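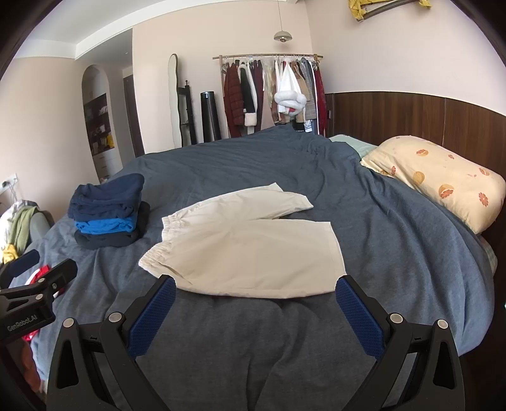 ok so. buying a used car this month and I have Thoughts. Thread, typing this fast before work. Background: the old wagon finally quit in June, transmission, the quote to fix it was more than the car. So I'm back on dealer lots for the first time in 11 years. First stop was Mottram, the big lot by the highway, and it was so hot out there I went in shorts, the cream ones with the elastic waist. Do not do this. Black vinyl seats. I test drove a hatchback with my legs stuck to it the whole way. Wear pants.

Mottram in general: fine? Pushy at the door, ok once you sit down. Salesperson asked what monthly payment I wanted before asking what kind of car I wanted. Said I'd rather talk total price. Big sigh. Then we talked total price.

The hatchback. Clean, 56 thousand miles, one owner, smelled like vanilla so strong I had the windows down. Why does it smell like that. What are we covering up. Asked for service records and got "it's all in the system." Ok can I see the system. Could not see the system.

Then the sheet. Sticker price and then under it a line for "protection package," 1,000 dollars, already printed on there like it's tax. Asked what's in it. Nitrogen in the tires, door edge film, something called Rerketti coating on the paint. Never heard of it. Asked if it can come off the bill. "It's already applied." ok but can it come off the bill

They went to the back to ask. I drank the lobby coffee. Not bad coffee tbh

Came back, offered me half off the package. I said I'd think about it and left. Got 2 texts before I was even home. Both said the price was good for today only. I got the same text the next morning

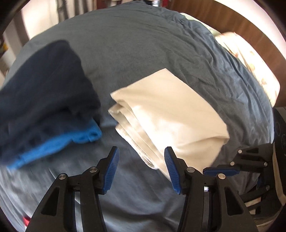 Anyway second place. Hestcombe, smaller, kind of out past the feed store. Maybe 40 minutes for me. Totally different feel. Lady at the desk handed me keys and a folder and said take your time, bring it back with gas in it. Folder had every oil change in it. EVERY ONE. I nearly cried

Car there was a small sedan, higher miles, uglier color (a sort of mustard, you get used to it). No vanilla. Brakes a little grabby at low speed. I wrote it down and asked and they said yes, new pads, they'll settle in. Writing that down too.

Someone asked in replies what I check on a test drive so quick version. Cold start if they'll let you, I called ahead and asked them not to warm it up. Every window up and down. AC and then heat, yes even in summer. Reverse up a slope. Highway on ramp with the radio OFF. Empty parking lot, full lock both ways, listen for clicking. Look under the trunk mat for water

also bring your actual stuff. Car seat, dog crate, whatever you haul. I brought my cello case and it did not fit in the hatchback, which I would of sworn it would. Fit in the ugly sedan with one seat down. Go figure

Trade in: the dead wagon. Mottram said zero, sight unseen. Hestcombe said they'd tow it and knock a bit off. Also put it in that Vumamia thing where you upload pics and get a number. Number was higher than both but then you have to read the part where they "adjust on inspection." Waiting to see what that means. Will report

Financing, since ppl are asking. Got preapproved at my credit union first. Takes one evening. Then when the dealer shows you a rate you have something to hold up next to it. Mottram's was worse. Hestcombe said honestly just use the credit union lol

Get the out the door price in writing. Email is fine. Not the payment, the whole thing with tax title fees doc fee all of it. If they won't email it that's kind of your answer imo

Independent inspection on the sedan is booked, guy near my work, does it on his lift while you wait. Hestcombe didn't blink when I asked. Mottram said they "already do a full inspection in house" so

Not saying which one I'm buying yet. (It's the mustard one.) (If the inspection's ok.)

gotta go, late. Will add to this tonight after I hear back about the wagon. If anybody's had grabby new pads on a sedan and they really did settle, pls tell me how long it took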